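Flirklow Store Fixtures: Hand Baskets and Shelving

This page covers the hand baskets and shelving in the grocery aisles at the Flirklow store. Fixture notes are by Neelam Awasthi. Shelf layout is by Lyle Whitlock. Earlier entries are kept under Ostrowski.

Stock on the last check was 466 baskets, with 414 in service and the rest held in the back for parts. Baskets are stacked in 3 places: the front entrance, the side entrance and the end of the produce aisle. Handles must be folded down before stacking.

Repairs are limited to handles. A basket with a split rim is taken out of service and logged by number. Washing is done before opening, and baskets go back on the stacks only after drying.

Aisle baskets. Blue plastic, lattice walls, two wire handles. The rim is smooth and rounded at the corners. Shelving alongside is dark.
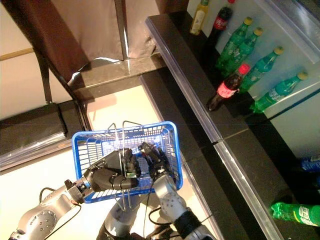
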